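From: Norbert Sokol
To: table-arms list
Date: Thursday, December 30, 2021
Subject: Re: Purkisance two-arm kit, worth it?

Short version, yes, with grumbles. Two from our trial, tray clearing:

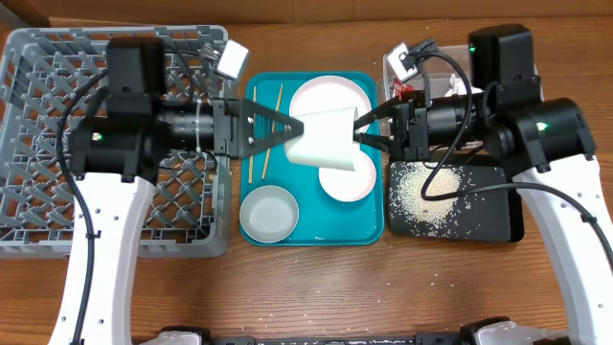
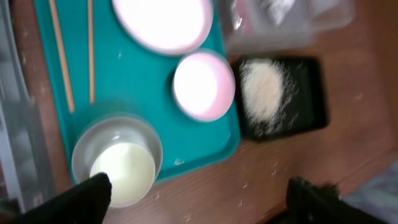 First one napkin, both grippers. Second is the wrist cam, same teal tray, chopsticks still on it.

Wrist view smears when the arm moves, head view is fine. Cables loop all over, plan for that. Rice gets everywhere, bring a brush. Support answerd in 22 hours, ok I guess. Havent tried the Promar grippers yet.

On Darmawan Liew's question:
> Quote came in at 3,875 for the pair, mounts
> included. Anyone run it on soft stuff? Cloth,
> paper? The Grimik demo was all blocks.

Paper yes, cloth in May maybe. Ask for the 30 day return in writing.

Norbert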